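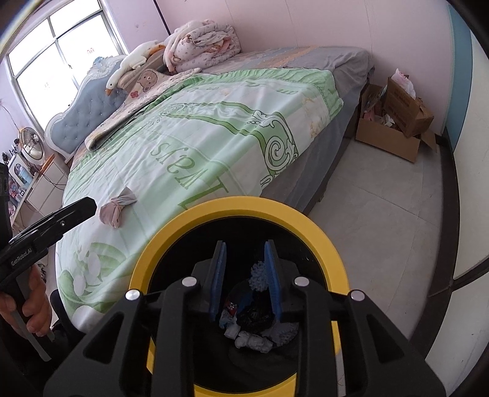

Birte Hollmann
Redaktion Wohnen und Schlafen

Polsterbett Landry von Nallside im Langzeittest

Das Landry steht seit April bei uns im Schlafzimmer. Bestellt haben wir es beim Versandhändler Gunville für 685 Euro, ohne Matratze und ohne Lattenrost. Wer beides dazunimmt, landet schnell deutlich höher. Für die Lieferung bis in die Wohnung kam kein Aufpreis hinzu, das Verpackungsmaterial mussten wir selbst entsorgen.

Aufbau

Das Bett kam in zwei Paketen. Das Kopfteil ist fertig bezogen und muss nur noch mit dem Rahmen verschraubt werden. Die Anleitung besteht fast nur aus Zeichnungen und ist verständlich, bis auf den Schritt mit den Winkeln am Fußende. Dort sind links und rechts vertauscht. Wir haben die Schrauben wieder gelöst und von vorn begonnen. Zu zweit ist die Montage an einem Nachmittag gut zu schaffen, allein würde ich es nicht versuchen, weil das Kopfteil schwer ist und gehalten werden muss.

Auf Fliesen sollte man Filz unter die Füße kleben. Mitgeliefert wird keiner.

Kopfteil

Wegen des Kopfteils haben wir das Bett ausgesucht. Es ist hellblau gepolstert und mit kleinen Knöpfen abgesteppt, außen läuft ein weißer, geschnitzter Rahmen. Das ist Geschmackssache. Vor rosa Wänden funktioniert die Kombination, in einem sehr nüchternen Raum würde sie vermutlich fremd wirken. Die Oberkante liegt bei unserem Exemplar 110 Zentimeter über dem Boden. Zum Anlehnen beim Lesen reicht das aus.

Die Polsterung ist eher fest. Nach einigen Monaten ist sie an den üblichen Stellen nicht eingedrückt, und alle Knöpfe sitzen noch. In den Vertiefungen sammelt sich allerdings Staub. Mit der kleinen Bürstendüse kommt man hinein, es dauert aber. Gleiches gilt für die Verzierungen am Rahmen, die man auf Weiß häufiger abwischen muss, als uns lieb ist.

Unterbau

Das Bettgestell ist grau und an den Seiten schlicht gehalten. Dazu passt fast jedes Spannbetttuch, wir haben ebenfalls Grau genommen. Beim Hinsetzen auf die Kante gibt der Rahmen nicht nach. Nach einigen Wochen hat es beim Umdrehen leise geknarrt, Ursache war eine Schraube am Mittelbalken. Nachgezogen, seitdem ist Ruhe.

Weniger gut gefällt mir der Abstand zwischen Matratze und Seitenteil. Mit unserer Matratze bleibt auf einer Seite ein Spalt, in dem Socken und Kleinkram verschwinden. Mit einer strafferen Matratze wäre das wohl kein Thema.

Im Alltag

Tagsüber ist das Bett bei uns auch Ablage und Sitzplatz. Die Liegefläche bietet genug Platz, um Wäsche zusammenzulegen und daneben noch Decken zu stapeln. Eine große Decke fällt vorn über den Rand, ohne dass man lange zupfen muss. 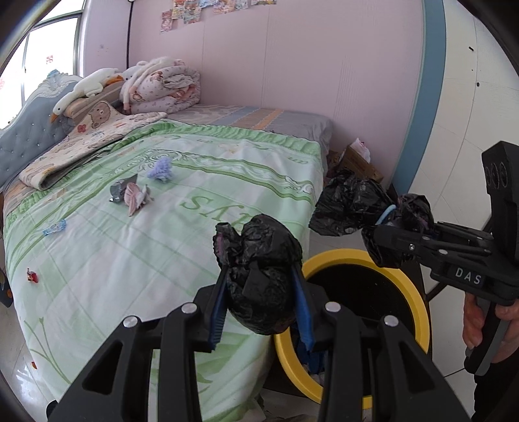
Grün-weiße Decke auf dem Landry, mit Karos und Blattmotiven

Bei der Bettwäsche haben wir mehrfach gewechselt. Helle Grüntöne vertragen sich mit dem Blau des Kopfteils besser als erwartet, geblümtes Rosa ebenfalls. Dunkle Bezüge sahen daran zu schwer aus. Als Einziehdecke benutzen wir ein Modell von Jescombe mit 800 Gramm Füllung, für die warmen Monate ausreichend, im Winter kommt eine zweite darüber.

Was fehlt

Einen Bettkasten gibt es beim Landry nicht, auch nicht gegen Aufpreis. In einem kleinen Zimmer muss man sich also überlegen, wo Gästedecken und Kissen bleiben. Der Bezug des Kopfteils lässt sich nicht abnehmen. Flecken müssen feucht abgetupft werden, bei Kakao hat das geklappt, bei Kugelschreiber nicht ganz.

Bewertung

Verarbeitung: gut
Aufbau: befriedigend, wegen der fehlerhaften Anleitung
Komfort beim Anlehnen: gut
Reinigung: ausreichend
Preis: angemessen

Wir behalten das Bett. Wer Stauraum braucht oder ungern Staub wischt, sollte sich bei Nallside eher die glatten Modelle ohne Knöpfe ansehen.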